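4.2 Comparing the two grippers in simulation

Before we let either gripper near the real bench, we wanted to get to know them both in simulation, where a bad grasp costs us nothing but a little patience. The first was the Tornstead, with its long, slender fingers, and the second was the Ledstead, which is shorter and a good deal stiffer. Both were mounted on the same arm model and driven by the same controller, and each was given 900 attempts at picking up a small block. We kept the block plain on purpose and put our effort into the backdrop and the lighting instead — our earlier work had taught us, somewhat painfully, how easily the wrist camera's pose estimate can be upset by a busy background. Figure 3 shows the arm and block on the tabletop, with the industrial hall we used as a backdrop.

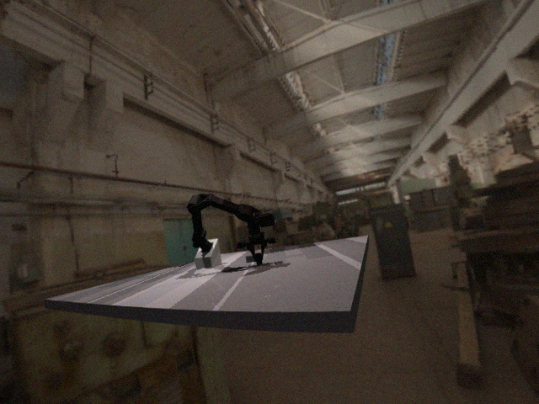
Figure 3. Simulated setup for the gripper comparison.

Rhona MacLeish remarked, on reading an early draft of this section, that a stiff gripper will nearly always look better in simulation than it deserves to, and that we ought to vary the contact friction before saying anything about which one we liked. We took her advice gladly and repeated the whole comparison at 11 friction settings, keeping the controller gains as they were.

The Ledstead came out ahead at the higher settings, but its lead shrank as friction fell, and at the lowest two the Tornstead was the more dependable of the pair. Most of the remaining failures were small errors in the approach — the fingers closed a little too early and nudged the block away. We come back to these in Section 5, together with the bench trials.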